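The Repair Clause Belongs in the Lease

Opinion

Every public library, clinic and town office in the Plesari district now rents most of its equipment. Copiers, scanners, sound systems and telephones arrive under contract, stay for a fixed term, and leave. The district made this change for sound reasons. Rental spreads cost over several budget years and spares small offices the trouble of disposal. This essay does not argue for a return to outright purchase. It argues that the standard lease should state, in plain terms, who may repair the equipment, how soon, and with what parts.

At present it states none of these things. The model agreement used across the district runs to 23 pages. It covers late payment, insurance, the return of packing materials and the form in which notices must be sent. Repair appears in a single paragraph, which says that the supplier will "take reasonable steps to restore service." A reasonable step may be a telephone call. It may be a visit in the following month. The office that signed the agreement has no way to know which, and no ground for complaint when the answer is the slower one.

The effects are easy to find. At the Keskinen branch library, the public address unit in the meeting hall was out of use for 81 days last year. The fault was a worn volume control. A local repair shop offered to replace the part for a modest fee, and the branch was obliged to refuse, as any work by an outside party would have ended the lease. Meetings went on without sound. Older residents, for whom the hall is often the only public room within reach, stopped attending. The rent was paid in full throughout.

Cases of this kind are usually treated as small matters, to be settled between an office manager and a service desk. Taken together they are a matter of public policy. A district that pays for the use of equipment should receive the use of it. When a control fails, the public interest lies in having it work again soon, and the question of whose technician holds the screwdriver is a secondary one.

Suppliers raise a fair objection. Equipment that has been opened by an untrained person may be unsafe, and a supplier who remains legally responsible for it should have some say in who opens it. The answer is a list of approved repairers, kept by the district and open to any shop that meets a published standard. Trisent, which supplies a large share of the rented audio equipment in the region, already keeps such a list for its private customers. There is no clear reason why public customers should be offered less.

A second objection concerns design. Many devices are now sealed, and their working parts are not meant to be reached. That is true of some equipment and plainly untrue of much else. Knobs, switches and levers are outward parts. They are handled every day and they wear at a rate that any maker can predict. A lease that treats their replacement in the same way as the failure of a main circuit board has been written without thought for how the equipment is used.
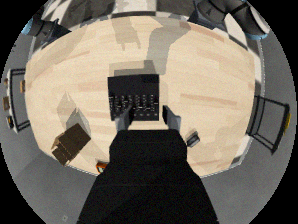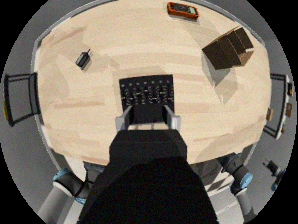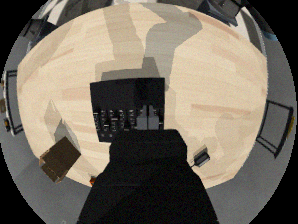

Drirnix, writing in answer to an earlier version of this argument, takes the view that a repair clause would do more harm than good. Suppliers would price the risk into the rent, the letter says, and small offices would pay for a right that most of them would never use. A better course would be to shorten the lease, so that worn equipment is exchanged before it fails, and to let offices with special needs bargain for their own terms.

The concern about price deserves a direct reply. Some increase in rent is possible. It should be set against what is already being paid for equipment that stands idle, a cost that appears in no budget line and is therefore seldom discussed. An office that pays rent on a silent loudspeaker is bearing the risk now. The clause would move part of that risk to the party best able to reduce it, and a supplier who repairs promptly would have little to fear from it.

The proposal for shorter leases is less persuasive. Exchange before failure means that a great deal of sound equipment would be removed, shipped and, in many cases, scrapped. It also means that staff must learn new controls more often. Those who have watched a front desk adjust to a new telephone system will know that this is no small burden. As for separate bargaining, the smallest offices have the least time to bargain and the least to offer in return. A standard agreement exists in order to protect them.

The clause itself need not be long. It should name a period, and 11 working days would be a generous one, within which a reported fault must be repaired or a substitute supplied. It should stop the rent from the end of that period until service returns. It should allow the office to use an approved repairer for outward parts without notice, and for inward parts after notice has been given. Finally, it should require the supplier to keep common parts available for the full term of the lease and for 5 years beyond it, so that equipment bought at the end of a term does not become useless soon afterward.

None of these terms is unusual. Leases for vehicles have contained similar language for a long time, and the trade in rented vehicles has not suffered by it. What has been missing in the case of office and hall equipment is attention. The amounts on each contract are small, the renewals arrive at different times of year, and no single office has reason to press the point alone.

The model agreement comes up for review in October. Offices that have kept a record of faults and delays should send it to the district before then, including the dates on which each fault was reported and repaired. Those without such a record would do well to begin one now, since the same agreement will govern most renewals signed in the coming year.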